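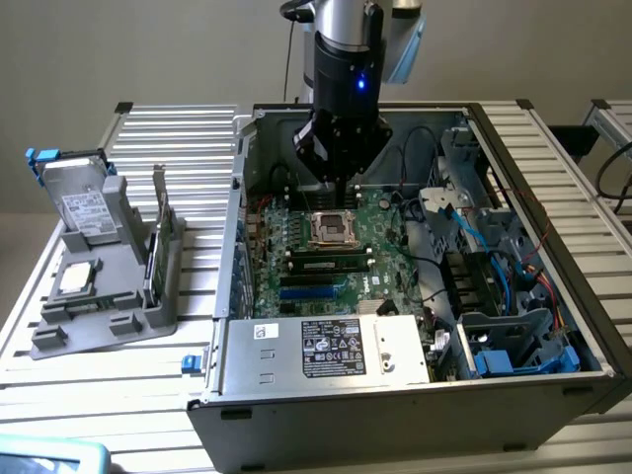
Memory in one of the slots, no processor in the socket.

So I've finally finished the main run of Rundora, and I have opinions! Quite a lot of them, so put the kettle on.

If you haven't come across it, Rundora is a little side-on running game for phones and tablets, made by a tiny studio called Rätsep. You're a postie with a bag nearly as big as she is, you run from left to right, and you tap to jump and hold to glide. I know, I know, you've played that one before. So had I, many times, mostly on the bus, and I very nearly didn't bother downloading it. Then Soledad Vallejo sent me a screenshot of her score with no message attached and, well, I'm only human.

What got me hooked was the bag. Each letter you pick up adds a bit of weight, so your jumps get shorter and your glides drop off sooner. You can chuck letters over a fence at any time to lighten the load, but then of course you don't get paid for them. By the end of a good route I'm usually wobbling along with a ridiculous bag, trying to work out whether I can clear one more stream or whether I need to throw somebody's birthday card in a hedge. (Sorry, whoever you are.)

There are 109 routes altogether, spread over a handful of areas. Tistlow comes first and it's lovely — all slate roofs and washing lines, with a dog who chases you for a few seconds and then loses interest. You can bounce on the washing lines, although the game never mentions it. I found out by falling on one. Once you know, a lot of the early routes open right up and there are letters tucked above the chimneys that I'd run straight underneath about a dozen times.

Then you get to Fonach, and I have to have a bit of a moan.

Fonach is the island area, and it brings in wind. The wind pushes your glide about, which is fine and makes sense, but it changes direction on a timer that starts when the route loads and not when you start running. So if you sit on the start screen for a second or two getting comfy, the gusts are all in different places from last time. On a game where I'm learning each route by heart that drove me up the wall! Route 31 was the worst. It has a long gap between two fishing boats, there's only one gust that'll carry a full bag across, and if you've missed it you may as well turn round and go home. Except you can't turn round, because it's a running game.

My fix, if you're stuck on the same one, is to tap start the very instant the route appears and then not touch anything until after the first lobster pots. Jump late off the crates, hold all the way, and you should catch the gust just as it picks up. I also dropped two letters before the gap, which cost me the gold stamp, but I'd stopped caring about the gold stamp by then. I went back for it on Saturday and got it on the third try, so either I've improved or I'd just been cross.

Soledad says I'm being unfair and that Fonach is the best bit. She plays with headphones on, and apparently the wind makes a noise just before it turns, a sort of low whistle. I play with the sound off nearly always, so I'd missed it completely. I tried a few routes her way and fine, it does help. I still think there ought to be something on the screen as well, a flag or a bit of bunting or anything really, for those of us on buses.

Money next, as somebody always asks. It's free to download and the first area is yours with no strings. After that you either pay once to unlock everything or you earn stamps by playing, and each new area costs 500 of them. I paid, mainly out of impatience. I did try the stamp way on my old tablet to see how slow it was and it's not too bad, you'd be through to the second area in a few evenings if you picked up most of what you passed. There are adverts on the free version between routes, and only between routes, which I can live with. No energy bars, no gems, no cartoon wizard shouting at me to come back at teatime. Hooray!

The bits I'd change, apart from the wind: the menu text is tiny on a phone, the map takes far too long to scroll if you want to go back to an early route, and the unlockable hats don't do anything. I wanted the hats to do something. There's one shaped like a pillar box and I really thought it would let me carry more letters. It's just a hat.

Oh, and there's a daily route too, the same for everybody, with a table of scores for your friends. You get 5 goes at it and then it locks until midnight. I like the limit, as I'd never get anything done otherwise, but I do wish it let you watch your own best run back. Soledad beats me nearly every day and I'd love to know where I'm losing the time (I suspect it's the dog).

Rätsep have said on their news page that a snowy area is coming in December, with a sledge. No idea how you jump a sledge with a bag that size, but I'll be there on day one with my thumbs warmed up. Until then I've got eleven gold stamps left to find, most of them on that blasted island. If any of you have got the one behind the lighthouse, please leave me a comment and tell me how you reached it, as I can see the letter and I can't get anywhere near it.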